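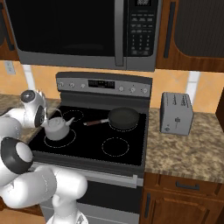 I spent most of March comparing two grippers in simulation before spending money on either one. The one I have been using for the past year is a plain parallel jaw called the Flundix. The one I was thinking of buying is the Hillora, which has longer fingers and opens wider, but weighs more. Both makers give out models you can load into a simulator, so I did that first.

The test was moving a kettle from one burner to another. I picked it because it is harder than it sounds. A kettle handle is narrow, the body is round and slippery if you miss, and you can't come in from just any side. The microwave over the range also takes away a lot of the space above the cooktop, so the wrist can't come straight down from high up. A frying pan sits on one of the back burners and its handle points toward the kettle. I left it there for all the runs.

Each gripper got 500 attempts. The start position of the kettle was shifted a little every time, and so was the arm's starting pose. I used the same planner and the same seeds for both. An attempt counted as good if the kettle ended up upright on the front-right burner and the pan had not moved.

The Flundix failed 104 times. The Hillora failed 70 times. That is a real difference, but less than I expected for the price.

The kinds of failure were more useful to me than the totals. With the Flundix, most of the bad runs were at the grasp. The fingers closed on the edge of the handle, the kettle turned as it came up, and then it either dropped or tipped when it was set down. With the Hillora the grasp was nearly always fine. Its failures were mostly in the approach. The longer fingers hit the lid, or the wrist ran out of room under the microwave and the planner gave up. A few of them knocked the pan handle on the way over.

I thought some of the Flundix failures might be my fault, so I went back and changed the finger pads. The stock model uses a flat pad with a low friction value. Ignacio Obi, who works on the same arm as I do, had already drawn a pad with a shallow groove down the middle, and he sent me the file. With that pad the kettle turned a lot less in the few dozen runs I watched. I have not done a full set with it yet, so I'm not going to give a number.

Some notes on the setup, for anyone who wants to do the same thing:

The kitchen is from a free scene pack called Esposito. The layout is good and the drawers and doors have working joints, but the collision shapes on the cookware are rough. The kettle handle came as a solid block, with no gap for a finger to go through. I had to split it up into smaller pieces by hand. If your gripper seems to be grabbing thin air next to a handle, check this before you touch anything else.

Turn the time step down when the fingers make contact. At the default setting the kettle shook in the grasp with both grippers, and I wasted two evenings thinking it was a controller problem.

I ran everything through the Stoltau controller with its default gains. I tried raising the wrist stiffness for the Hillora because of the extra weight. It helped the tracking a bit and made the contacts worse, so I put it back.

Counting the runs I threw out while fixing the handle, the log has 1610 attempts in it. The thrown-out ones are marked – I left them in so I could look back at what the bad handle was doing.

As for buying, I am going to hold off on the Hillora. Reach under the microwave matters more to me than opening width, because most real kitchens have something hanging over the range. If I were picking up wide things like mixing bowls all day I would probably decide the other way.

Next I want to print Ignacio's pad and try it on the real arm with a cheap kettle, empty at first and then with some water in it. The simulator treats the kettle as one solid weight, so it can't tell me anything about sloshing. I'll also do the full set of 500 with the grooved pad and put the results in a new post when it's finished.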